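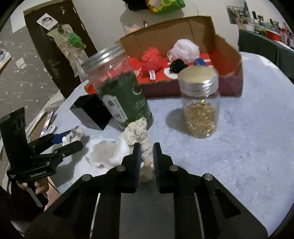 Comfort boxes are back in Jotisdale, and the first one is underway

Posted 11/05/2022

If you were in town last winter you probably remember the comfort boxes, or you got one, or you heard your neighbor going on and on about hers. Well, they're back! Plandalero, the gift shop on Warrier Street, has started taking things in again, and this time I get to help with the packing, so I'm a little biased. OK, very biased.

For anyone new: people drop off small, nice, unopened things, we pack them up in plain cardboard boxes, and the boxes go to folks in Jotisdale who have just come home from the hospital. There's no form to fill out. You call the shop, give a name and a street, and a box shows up on the porch. Last year we sent out about 100, which I still can't quite believe given how small the back table is.

The first box of the season is a red one, by which I mean the lining. I love a lined box. We had a long discussion about whether fabric is too much fuss when tissue paper does the job just fine, and the fabric people won (me). So far it has a red mesh bath sponge in it and a white and pink one, plus a small fluffy black thing that I have grown very attached to and would happily take home if it weren't stealing.

Waiting on the table is a tall jar of tea leaves, the dark green kind, with a silver screw lid. Tea was the most requested thing last year by a mile. It's also the most annoying to pack, as a tall jar wants to stand up and most of our boxes want it to lie down. The little white plush with the plaid bow is much easier, you can tuck a plush into any corner you have left. I did spread everything out on the white furry tablecloth, and I'll warn you now that if you bring anything small and white, I will lose it in there for a while.

One thing has changed from last year, and please read this part even if you skip the rest. We had a few calls about vitamins and capsules. A jar of golden softgels looks lovely next to a jar of tea, I get it, but people just out of the hospital are often on medicine that doesn't mix with things. So from now on anything you swallow that isn't tea or candy stays out of the boxes unless the person getting it has asked for it by name. If you already dropped some off, you can pick it up at the counter whenever you like.

What we could use more of: bath sponges, soft toys, thick socks, hand cream without a strong smell, puzzle books, and tea, tea, tea. Tissue paper too. Crumpled is fine - we're going to crumple it anyway. Please no candles this year. We ran a little low on boxes last July, and the bakery at Sarnus has promised us 14 good sturdy ones, so we're set there for the moment, but if you have a clean one with all its flaps I won't say no.

Drop-off is at the shop counter any time Plandalero is open, and packing starts at 2 p.m. on both Saturdays and weekday holidays. Come sit with us if you have an hour. There's coffee, and you get to argue about ribbon. I'm for plaid, if anyone asks.

The first boxes go out as soon as we have enough socks.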